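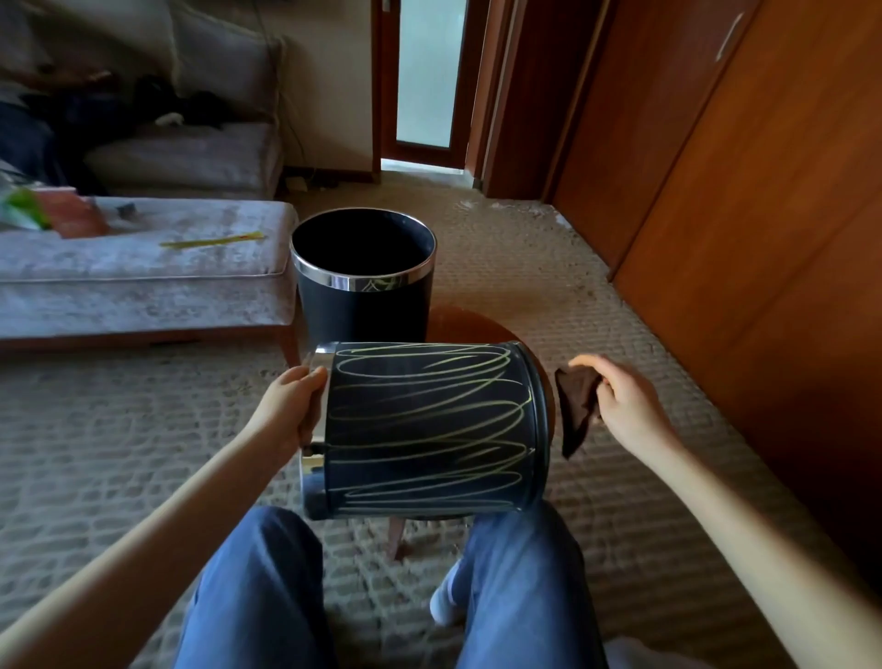

Gallery page for Kidance, finally. Kept promising it, kept not doing it. Quick intro then straight into the sets.

Kidance is our household tasks project. Someone does a job by hand at home, wearing the head camera, and the recording goes to Ilia (our training code). Then Naris, the two-armed robot at the Dwivedi workshop, has a go at the same job. Where the hand recordings aren't enough we drive Naris by remote and record that too. 113 recordings so far, 23 different tasks. Not all good. Captions written in one sitting so forgive the state of them.

## By hand

**Wiping, bins and tins**
One hand holds, the other wipes. Sounds like nothing. The holding hand does half the work - keeps turning the thing so the mark comes round to the cloth. Ilia ignored that hand completely at first.

**Wiping, flat surfaces**
Tables, shelves, a window sill. Easy ones, done early. Nobody enjoys watching them but they train well.

**Folding, tea towels**
Halves, then halves again. We asked for slow and got very slow. Middle speed is best, your normal pace with a tiny stop before you let go.

**Folding, shirts**
Every person folds a shirt differently. Every one. Kept 8 recordings that agree with each other and parked the rest in a folder called later.

**Picking up off carpet**
Pens, socks, bits of paper. Sitting on the floor for these gives much better hands in view than bending over from standing, when the head swings about and the hands drop out of the bottom.

**Lids on and off**
Jars mostly. Fingers hide the lid, so the camera sees knuckles for most of it. Would of liked a second view. Might add one.

**Bag into bin**
Shake it open, push it down, fold the edge over the rim. Three steps and people always forget the last one, then go back and do it. We leave those in. Going back is useful.

## By remote

**Naris, first wipe**
Driven from the desk with the two hand controllers. Cloth in the right gripper, tub in the left. The tub got away. Second try same thing. Third try fine, that's the one we kept.

**Naris, cloth pick up**
A cloth lying flat is horrible. A cloth in a heap is easy. So now we start from a heap and will come back to flat when we're braver.

**Naris, turning the tub**
The move from the hand recordings, copied as closely as we could manage at the controllers. Wrist runs out of turn much sooner than a person's does, so it's turn, put down, regrip, turn. Ugly but it works.

**Naris, tea towel**
First fold good. Second fold dragged the whole towel along the table. Kept anyway, marked as a fail, becuase Ilia wants fails as well.

**Naris, handing over**
Left gripper to right gripper, wooden spoon. The delay on the controllers is small but you feel it here. Wait for the right to close properly before opening the left. Wait longer than you think.

## On its own

Only 3 in this section. More by January if the gripper pads turn up.

**Wiping a tub, no driver**
Slow, patchy, misses the back. But it turned the tub without being driven, first time for that. Bit of shouting in the workshop.

**Tea towel, no driver**
One fold and stopped. Sat there. We think it had decided it was finished.

**Lid off, no driver**
Loosened it already for this one, so half marks.

## Bits for anyone recording

- Sleeves up, forearms clear. Loose cuffs cover everything
- Leave the room as it is. Tidy rooms were a mistake in the first batch, Naris will never meet a tidy room
- Lamp on if it's after 4pm
- Look at your hands, not the telly. The camera goes where your head goes
- One task per recording. Stop, then start again for the next
- If you drop it pick it up and carry on, don't restart
- Say the name of the task out loud at the start, saves us guessing later

Full size versions are in the shared folder, same names as the captions. The shirt ones are still uploading. Next set is cutlery drawers and then possibly shoe laces, though no one at Dwivedi has agreed to drive shoe laces yet.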